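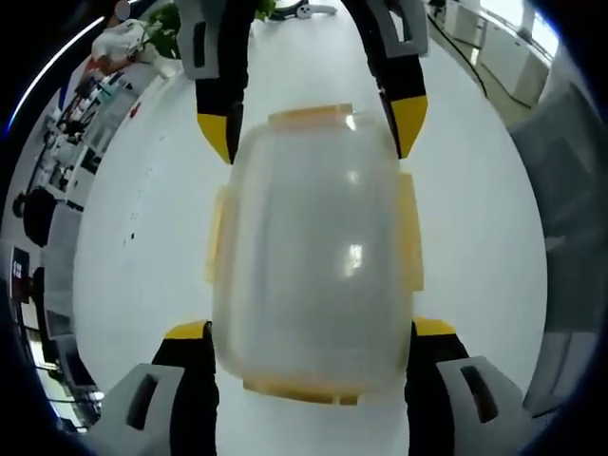

Hurkmont clip-top food box, yellow clips – my review

I have bought a silly number of food boxes over the years and most of them end up at the back of the cupboard without a lid. I've had this one since August and I'm still reaching for it first, so it deserves a proper write-up!

The clips are what sold me. There are four of them, one on each side, in a cheerful mustardy yellow, and they close with a really satisfying snap. I've carried lentil soup to work in it (in a bag with my laptop, which was brave) and not had a drop escape. My old Elletti box had only 2 clips and always lifted at the corners.

The plastic is frosted, so you get a hint of what's inside without seeing every last detail of yesterday's stew – fine by me. The rounded corners are lovely to wash, too. No gunk hiding in the edges, and you can get the last of the rice out with an ordinary spoon.

A few grumbles. The clips were stiff for the first week or so, and my neighbour Carola Kettler, who has sore hands, still finds them hard going. Tomato sauce left a faint orange tint that took 30 minutes in bicarb and warm water to shift. And I do wish they sold spare lids on their own.

I paid a bit more than I would for a supermarket one, but I've since ordered a second for biscuits and I'm eyeing up the set of 6. If you pack a lunch most days, I'd happily recommend it.

Nelly Cuadros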